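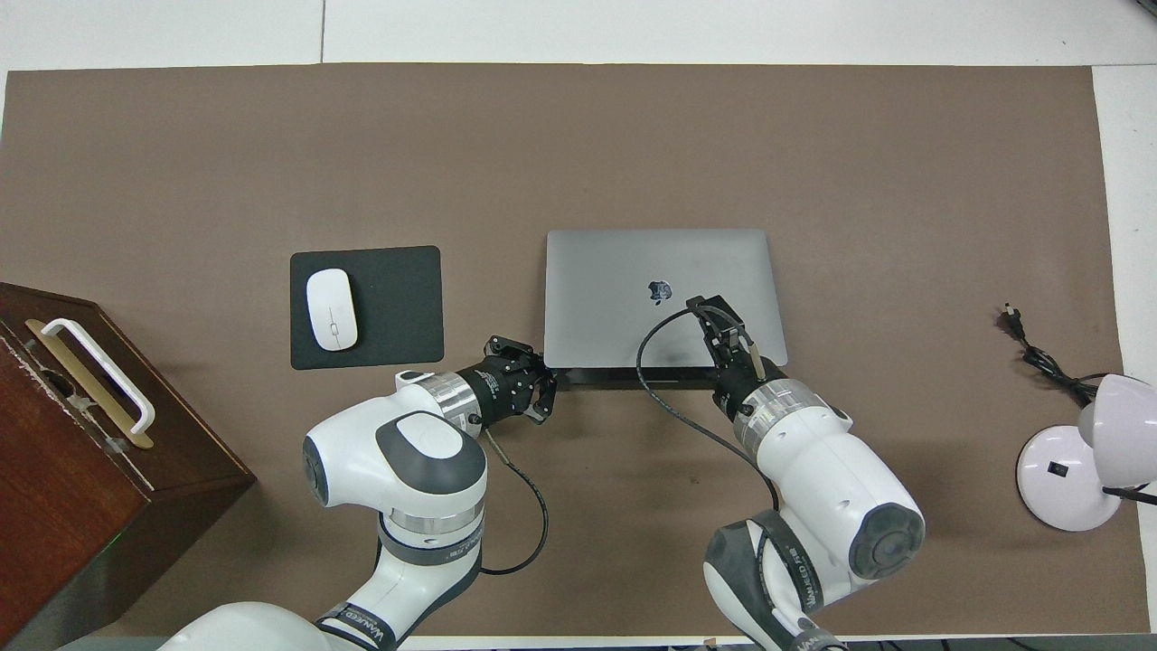
Kestlow Desk Mat, Large, Brown

Item 331. In stock at the Runbridge store and by mail.

We put off carrying desk mats for a long time. Most of the ones we were sent promised better posture, quieter typing and a calmer mind, and what came out of the tube was a sheet with a smell. The Kestlow is still a sheet. It covers a desk. We stock it because it lies flat and the edges have held up on the one we use ourselves.

What it does

It keeps a laptop from sliding on a slick white top, and it takes the scratches that the table would otherwise get. If your desk is already scratched, or you like the look of it bare, save your money.

What it doesn't do

The maker's leaflet says the mat "improves focus." We have no idea how you would measure that and neither, when we asked, did they. The leaflet also calls it a charging-friendly surface. There is no charger in it. You can run a cable across it, as you can across any table.

Size

Large means large. On a smaller table it will leave you only a thin border of tabletop, and some people find that looks like a mistake. Measure first. We take back unused mats for 15 days, but you pay the postage, and a mat this size is a nuisance to roll up again without a crease. The medium suits most people who own one laptop and one mouse.

Do you need a mouse pad on top?

Kestlow says no. We say try it and see. A wireless mouse will track on the brown surface, but two of us in the store found it a little draggy on long moves and went back to a plain black rectangular pad laid on the mat. It looks like overkill – a mat on a mat – and it works fine. A pad you already own will do. We sell the Grasso pad if you don't have one, and it is no better than the pads that used to come free with computers.

Color

Brown only. The maker lists a second shade called Sekham Sand, which we ordered, opened and sent back. It showed every coffee ring by the end of the first morning. The brown hides most things, including crumbs, so wipe it more often than you think you need to.

Care

Damp cloth, mild soap, let it dry before you put a laptop back on it. Skip the conditioner they will try to sell you with it. Do not iron it. If it arrives curled, turn it face down overnight with something heavy on the corners.

The smell

Yes, there is one. Ours took 3 days by an open window. One customer told us hers took 16. If you are bothered by that kind of thing, unroll it somewhere other than the room you work in.

Customer comment

"I expected to be irritated by it and I was, for a week, because of the curl at one corner. Now I forget it's there. I would not pay extra for the gift tube." – Huguette Vidal

We agree about the gift tube. It is the same mat in a nicer cardboard tube and we only order it for the holidays.

Supplied with: mat, leaflet. The laptop, mouse and pad are not included, and we get asked this every month.

Also available: Kestlow medium, brown. Kestlow corner weights (a bag of rice does the same job).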